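## Session 4 – two arms, one rail

OK, so I finally got both arms onto the one long rail in the shared shop, and my purple cables go everywhere. Before you power up, walk the rail and check that nothing can snag when a carriage slides. 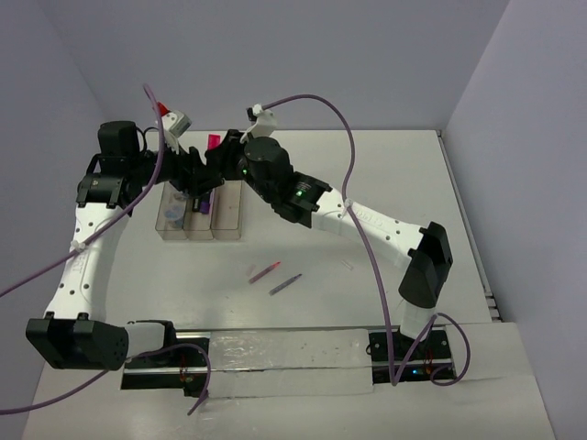 *Fig. 1. Both arms over the bins, markers out in front.*

Start with the markers – they're forgiving. Buppha has us run each pick 3 times at low speed before touching the gains, and I'd stick to that.

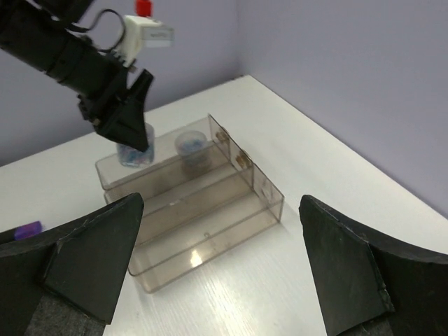
*Last changed: August 2023*

The stepped organizer is harder! A cup on the top tier means coming in high, then lowering the tip slowly. My wrist offsets are in the Skurkora folder (ask Aqeel for access). For next time, bring your own offsets and one cable clip per joint.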